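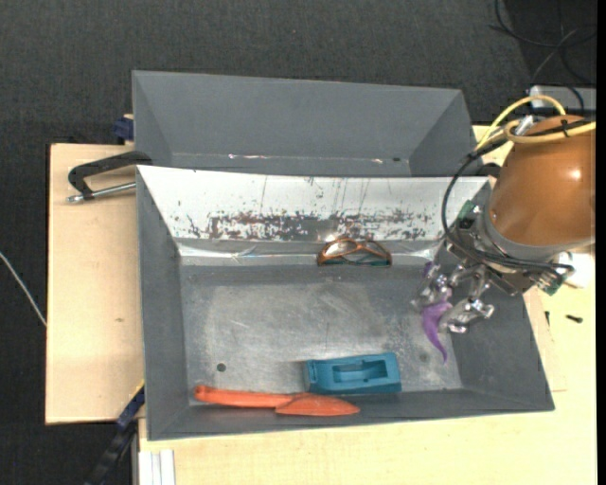 **GROSSTEAD** – A delivery van struck a utility pole and two parked cars on Worku Avenue early Saturday, injuring the driver and leaving part of the east side without power for most of the morning, the Grosstead Police Department reported.

Officers were called to the 1200 block of Worku Avenue at 6:40 a.m. According to the incident report, the van was traveling north when it left the lane near the Dasov Street intersection, hit a sedan and a pickup truck parked along the curb, and came to rest against the pole. Both parked vehicles were unoccupied.

The driver, a 34-year-old man whose name has not been released, was taken to a hospital with injuries described as serious but not life-threatening. He was alone in the van. A pedestrian who was on the sidewalk at the time was checked by paramedics at the site and declined further treatment.

The van is registered to Prostport, a regional parcel carrier with a depot on the south side of the city. In a written statement, the company said it was cooperating with police and had assigned another driver to the route. Customers whose parcels were on board will be contacted directly, the statement said. The company did not comment on the driver's work schedule or length of service.

Power was lost to 1259 homes and businesses when the pole was damaged. Crews restored service to most customers by 10 a.m. The remaining accounts, all on Dasov Street, were reconnected shortly after noon, when the replacement pole was in place.

Worku Avenue was closed in both directions between Dasov Street and the rail underpass for more than six hours. Buses on Route 8 were sent by way of Mill Road during the closure, and four stops were not served. Regular service resumed in the afternoon.

Sgt. Tiziana Sorrentino of the department's traffic unit said investigators have not determined why the van left the lane. The pavement was damp at the time of the crash, and the report lists no mechanical defect found during the first inspection. A full examination of the vehicle will be carried out at the city impound lot.

"We are reviewing video from two businesses on the block and have spoken with the people who called it in," Sorrentino said. "We would still like to hear from anyone who was driving north on Worku in the minutes before the collision."

Results of a routine blood test are pending. No citation had been issued as of Saturday evening, and the department said any decision on charges would be made after the investigation is complete.

The city's public works office said the damaged section of curb will be repaired during the coming week. Parking on the east side of the 1200 block will be restricted between 8 a.m. and 4 p.m. while that work is under way. Temporary signs will be posted the evening before crews arrive, and vehicles left in the restricted area may be towed at the owner's expense.

Witnesses are asked to call the traffic unit during business hours or to leave a statement at the front desk of police headquarters. Owners of property damaged in the crash may request a copy of the incident report from the records office.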